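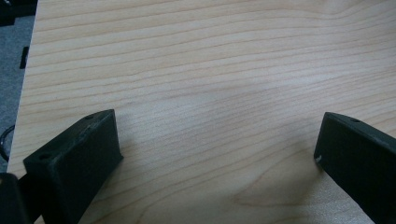
Figure 1. Light-toned wooden tabletop with fine, closely spaced grain.

Surface Choice and Glare in Student Reading Rooms
Submitted by Clémence Picard, 10/2/24

1. Purpose
This report examines whether the tabletop finish in a reading room affects how long students remain at a seat. The study was carried out at the Marchal library annex, which replaced part of its furniture over the summer.

2. Method
A questionnaire was given to 200 students who used the annex during a period of 15 days. Respondents were asked to rate glare, comfort and noise, and to state which room they preferred. Of the forms returned, 79 came from the Zendo room, which has pale tables, and 71 from the Flellden room, where the tables are dark. Forms with no room marked were set aside.

3. Findings
Glare was the most common complaint in the Zendo room, mainly at seats directly under the ceiling lights. Students in the Flellden room seldom mentioned glare but found the space dim in the late afternoon - several asked for desk lamps. Noise ratings were similar in both rooms.

4. Limits
The rooms differ in window size as well as in furniture. The effect of the tabletops alone could not be separated from that of daylight.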